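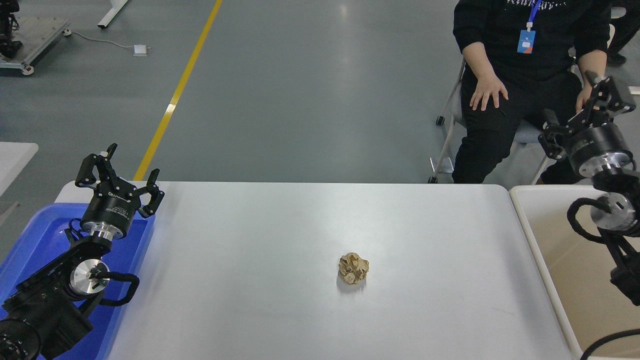
A ball of tan paper on the table between the two arms at Kestau's test hall in Gusholm.

A two-armed robot hired to sort waste paper was taken off the job on Wednesday after it refused to let go of any.

The machine, which runs on control software from Mastach, had been set a task most people master before they can walk: pick up a crumpled ball of paper, put it in a bin, and do it again. It managed the first part. According to a fault report circulated by Kestau, the company running the trial, the left arm closed its gripper on a ball, carried it over the tray and then held it there for 30 minutes while the software logged the job as complete.

It logged it as complete 6 times.

"On paper, we had a very good morning," said Samah Nasr, who leads testing at the Gusholm site. She said she had not meant the pun and would prefer it left out.

The trouble came from a grip sensor that reads how hard the fingers are pressing. Crumpled paper gives way when squeezed, and the sensor took the softness to mean the fingers were already open. Told to release, the arm decided it had nothing to release and reported success.

That would have been a matter for the engineers and a longer lunch, except that the second arm then came over to help. Finding no paper where the records said there should be some, it reached across the table for the ball its neighbor was still holding. The two grippers met at low speed and both arms shut down.

No one was hurt. Kestau counts any contact between the arms as a safety event all the same, and the trial was halted until the release check could be rewritten. The damage came to 2 scuffed fingertips and a cable that had been pulled out of its clip.

Byung-chul Kwak, a safety engineer at Mastach, said the arms had stopped the way they were designed to. He was less pleased with what came before. "A robot that fails and tells you is fine," he said. "A robot that fails and congratulates itself needs a look."

The updated software checks the width between the fingers as well as the pressure, and an arm that believes it has finished must now wait before the other one may enter its half of the table. Kestau wants 30 clean drops in a row from each arm before the trial resumes.

The recycling firm Tawfik, which had asked for the trial, said its paper would go on being sorted by hand for now.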